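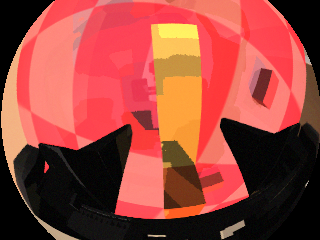 Setting Up the Stilix Arm Cell in Katona

Search the docs
Type a keyword and press Enter

Siv Skjelbred, updated August 20, 2019

These steps bring up the simulated room cell with the black arm and two-finger gripper. You need Katona and the Stilix arm file on the same drive.

1. Start Katona and open a blank room. Load the floor and walls first, then the arm.
2. Set the arm base on the floor and lock it. If the base is left unlocked, the whole arm creeps when the gripper closes.
3. Open the Clinetti gripper panel and check that both fingers move by the same amount. Press Zero if they don't.
4. Switch to the close view of the gripper. With the mirror ball loaded, you should get a pink-red reflective surface behind the black ring and the two fingers, with a yellow-orange band down the middle. If the ball comes up flat gray, reflections are off in the render menu.
5. Go to the high room view and place the blocks within reach of the arm. Keep them clear of the base.
6. Bring the gripper over the orange and yellow block, fingers down and apart.
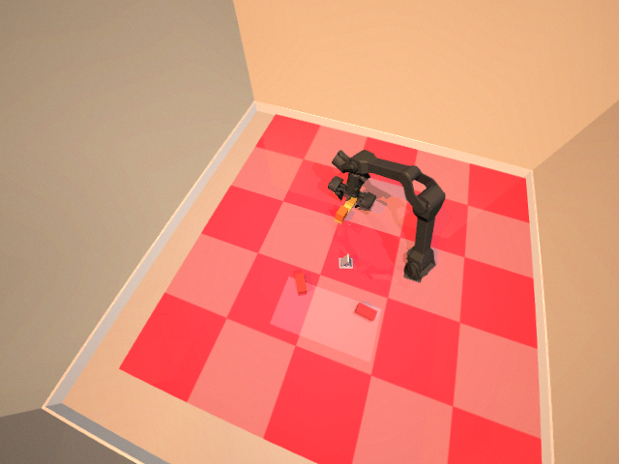 Maintenance and Repair

Run the joint test after 2,000 cycles. The counter on our cell read 2,068 before we got to it in December, and the wrist had started to overshoot on the way down.

If a finger passes through a block, reload the collision file and repeat step 3. If the arm shakes when it stops, lower the wrist gain to 84 and save. Use the Sultix log to compare the joint angles before and after the change.

Save a copy of the cell before changing any joint limits.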